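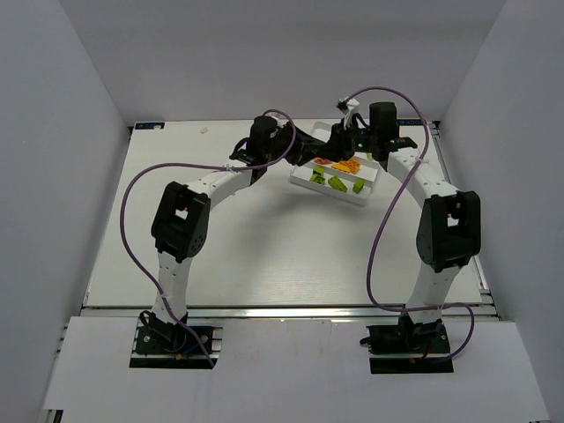
Misari Dual-Arm Planner 4.9

Misari plans motion for two arms that share one tabletop. It checks both arms against each other on every cycle, so the grippers can work close together over the same tray - useful for sorting small parts by colour or size.

Made by Jokico, Nitville. Order code 534.

Includes: planner, collision checker, tray and table model editor, log viewer.
Needs: joint position feedback from both arms, one fixed camera.
Licence: per cell, 13 months of updates.

Users of the older Morrison plug-in can import their table models. Joint limits must be entered again.

Page updated 30 December 2024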